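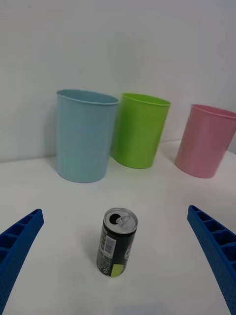
# Visit Report: Tableware Open Day, Nuton Display Rooms

**Date of visit:** July 23, 2020
**Prepared by:** Letay Feyisa, Catering and Guest Services, Plenlow
**Attending for Plenlow:** Letay Feyisa, Obsa Asfaw, Etenesh Gebremichael
**Received by:** Tarek Matar and Selamawit Derese, Nuton

## Purpose of the visit

Plenlow is reviewing the drinkware used in the dining room at Gerura House, which seats 66 guests. The present stock consists of clear tumblers bought at different times. Many have gone cloudy, and the sizes no longer match. The visit was arranged to look at coloured plastic cups as a replacement and to discuss how canned drinks should be served at the table.

The invitation covered both floors of the building. Our party spent the morning on the ground floor, where plates and trays are displayed, and moved to Room 2 after lunch for the drinkware. Most of this report deals with Room 2. Notes on the trays have been sent separately to the kitchen at Gerura House.

## Arrival and ground floor

Visitors signed in at the front counter and were given a printed plan of the building. The plan still showed the old entrance on the lane side, and Mr. Asfaw and I lost a little time finding the correct door. Ms. Derese met us and went over the order of the day.

The ground floor display was well labelled. Divided plates were shown in two depths, and we asked for the deeper one to be quoted. The stacking trays from Tekleab were of interest, though the rim is wider than our present racks allow. Ms. Gebremichael took measurements and will check them against the dishwashing area.

## Drinkware in Room 2

Room 2 is a plain room, and the part used for the cups has a white wall behind a white tabletop. Three plastic cups were set out: one light blue, one lime green and one pink. All are open-topped, without handles. The white setting made it easy to compare the colours, and we were able to discuss each one without the distraction of patterned linen or other tableware. 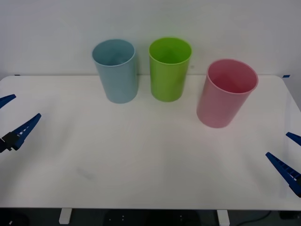

*Light-blue, lime-green and pink cups in Room 2, with the pink cup standing nearest the front.*

The delegation's comments on the three colours were as follows.

- **Light blue.** The palest of the three beside the green. Mr. Asfaw preferred it for general dining use. There was some concern that it would be hard to pick out on the pale tables planned for the new wing.
- **Lime green.** By far the brightest. Ms. Gebremichael favoured this colour for guests with low vision, and asked that it be tried at Gerura House under the evening lighting before any decision is made.
- **Pink.** A soft pastel on the outside. Opinion was divided. I would be content to see it used in the garden room, where the furnishings are already in warm colours.

Mr. Matar advised that the three colours may be ordered in any mix and that the price does not change with colour. He confirmed that a trial quantity can be supplied on loan for a period of eight weeks. The cups would be delivered to Gerura House in a single crate and collected at the end of the period.

We raised the question of assigning one colour to each section of the dining room. Ms. Derese thought this practical for a room of our size but suggested that staff be consulted first. In her experience the sorting of cups after washing takes longer than expected, and the sections soon become mixed unless each has its own shelf. I have noted this as a matter for the supervisors' meeting.

## Serving from the can

Canned soft drinks are currently handed to guests with a tumbler beside them. A number of guests have asked for help with opening or pouring, and practice varies between shifts. Some staff pour the full drink at the service counter — others leave the can closed on the table.

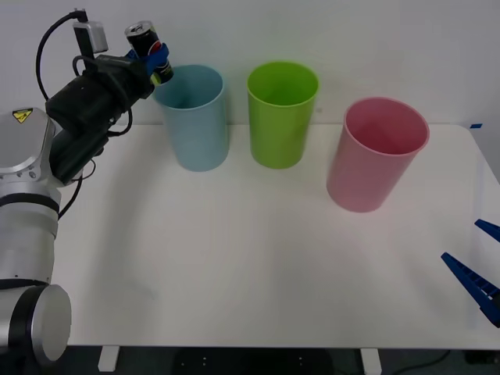 We discussed whether the choice of cup has any bearing on this. A guest who pours for themselves needs a cup that can be found easily and a clear space beside it. A staff member pouring on a guest's behalf needs to reach the cup without leaning across the place setting. Ms. Gebremichael suggested that the cup be placed toward the guest's stronger hand, with the can on the other side, and that this be written into the table-laying card.

The small Pepsi can in Room 2 was of a short, slim kind. Mr. Asfaw noted that a smaller can may suit guests who seldom finish a full-sized drink, and he will ask our beverage supplier for a price. No view was reached on whether it should replace the present size or be offered alongside it.

The matter of colour came up again at this point. The black can is easily told apart from any of the three cups, and all present agreed that strong contrast of this kind is helpful at the table. Our current tumblers offer very little of it.
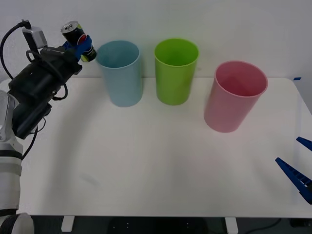
*Black drink can held at an angle beside the light-blue cup.*

## Questions put to Nuton

**Replacement of single cups.** Cups may be reordered in packs of five per colour. Ms. Derese could not say how long the present shades will stay in the range and has promised a written answer.

**Washing.** Mr. Matar will send the care sheet. Until it has been received, I recommend that no assumption be made about the upper wash temperature.

**Marking.** We asked if the house name could be printed on the base. It can, at extra cost. The delegation did not consider this necessary.

**Lids.** A lid was not among the items displayed. Ms. Gebremichael has asked for details, as several guests at Gerura House use one at present.

## Matters to follow up

1. Obsa Asfaw to confirm the loan of trial cups and agree on a delivery date with Tarek Matar.
2. Etenesh Gebremichael to report on the tray measurements and to prepare a draft of the revised table-laying card.
3. Letay Feyisa to place the question of section colours on the agenda for the supervisors' meeting.
4. Quotations for the divided plates and the cups to be held on one file, for consideration with the November budget.

Plenlow thanks Tarek Matar and Selamawit Derese for their time and for the lunch provided. The parking receipts from the visit have been passed to the accounts office.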